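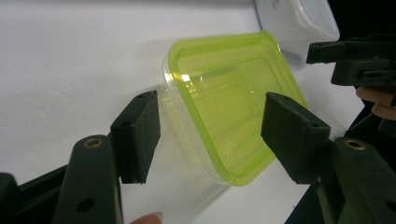
The Traltesby grip faults were a series of failures in handheld grippers made by Oltmanns and used at the Traltesby test site. The faults were first noted in November, when thin-walled plastic containers began to slip during lifting trials. Of 887 recorded lifts, 186 ended in a drop.

A review by Treneo found that the foam pads on the fingers had hardened with use and no longer held smooth surfaces well. Loose pad screws were a second cause. No injuries were reported, but one operator's fingertip was pinched between the arms.

Oltmanns later advised that pads be replaced after 300 hours of use. The Famov model uses the same pads and is covered by the same advice.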